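Workshop > Reviews > Arm kits

Norneo arm kit with wrist camera: review after a July build and a season of dishes

The Norneo is a desktop arm sold as a box of parts, with a two-finger gripper and a small camera that bolts on at the wrist. I built mine at home on the kitchen table and have used it on one job since, putting plates into a dish rack. This review covers the build, the gripper and the software. I paid for the kit myself.

The build took me 11 evenings. The manual gives the steps in a sensible order but the drawings are small, and two of the joints look the same on paper when they are handed. I fitted the elbow the wrong way round and had to take it back to the shoulder. Érica Lins, who has the same kit on a bench at the Rilton shared workshop, made the same mistake, so I don't think it is just me. There are 171 screws in four lengths. They come in one bag. Sort them before you start.

Cable routing is the weak part of the design. The camera lead runs outside the forearm and the clips supplied don't grip it well. I replaced them with hook-and-loop ties. The motors are quiet enough to run with someone in the next room, and the base stays put on tile if you use the rubber feet and wipe the surface first.

For the test I used an ordinary wire rack with a plastic tray under it and a few plates in different colours. A second camera is fixed over the worktop and gives the wider view.
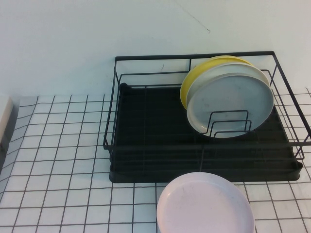 Three plates in the rack and the pink one flat on the counter.

A plate lying flat is the hardest start for this gripper. The fingers need to get under the rim, and a shallow rim leaves very little room. Out of the box the arm came down too steeply and pressed on the plate. Lowering the approach angle in the settings helped a good deal, and so did dropping the closing speed to half. I have chipped one plate so far, early on, with the default speed.

Slotting a plate upright is easier than I expected, provided the rack does not move. The wrist camera does most of the work at this stage. It sits close to the fingers, so they take up a corner of the view, but there is enough left to line up on the wire loops. Dark wire over a dark tray was poor at night under the cooker hood light and fine in daylight. I now leave the main light on.

The control software is called Surdu and is a separate download. It records your movements when you guide the arm by hand, then trains on them overnight. I have 3,826 recorded attempts saved, and the results stopped improving much after the first 3,000. Training ran on an old desktop with a Radon graphics card, which needed an extra driver that the manual doesn't mention. Latifa Hegazy on the owners' list sent me the install notes. Exporting recordings is slow and the program freezes if you close the preview window while it is saving.

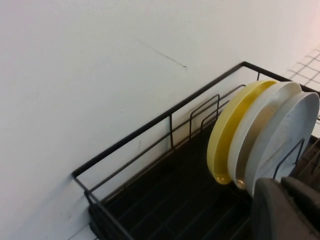
Can the gripper pads be replaced at home?
The pads are held by two screws each and come off with the small hex key in the kit. Spares are sold in pairs, and a new pair needs the grip force setting again before use.

Support answered my one email in four days with a clear reply. The warranty covers motors but not the camera lead, which given the clips seems mean.

I would buy it again for learning on. As a way to get the washing up put away it is slow, and you need to stay nearby. If you want something to use the same day, get a ready-built arm. If you do go for the kit, order a longer camera lead with it.

Reviewed 8 Nov 2025

14 comments | 32 shares

Contact | Copyright Workshop Reviews | Back to top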